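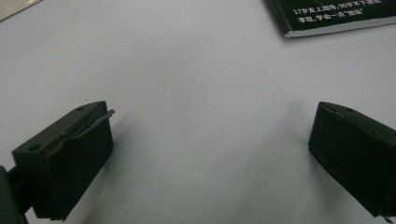

Hi, I'm Rongrong Mao, and I run the hand-held gripper work at Pekden. I'm looking for 4 people to come and squeeze things with me through October (paid, with lunch!).

We had a bad summer with the Illska grippers. We'd recorded almost 2,000 grasps, mostly books and other flat stuff on a table, when I noticed the fingers weren't closing the same way from one tool to the next. On some of them the pads had started to creep on their mounts, only a hair, but enough that the recorded opening was wrong. I had to throw out 34 sessions. Then one pad came off completely while a colleague was lifting a glass jar, and she ended up with a cut thumb. She's fine, but we stopped everything that afternoon and I don't want a repeat.

So now we're going to break them on purpose, and that's the job. You'd pick up, pinch, slide and set down everyday objects, over and over, and tell me the second something feels off. Every 13 grasps you stop, check both fingers, wiggle the pads, look at the screws and write down what you find. Yes, it's repetitive. Bring a podcast.

You don't need any background in robots. I'd love people who are fussy and a bit stubborn, and who'll say "this one's loose" even when I'm in a hurry. You do need two working hands, decent eyesight for small gaps, and closed shoes. Left-handers, please apply, I have far too few of you.

Gloves and safety glasses are ours and they're not optional. Anyone can call a stop, and you still get paid for the whole shift. Shifts start at 9 a.m. in the Denda building, second floor, and run until early afternoon with breaks.

If you worked on the Xie project with us, you're welcome back, just mention it.

To apply, send me a few lines about yourself and which mornings you can do. No résumé needed. I answer everyone, usually in the evening.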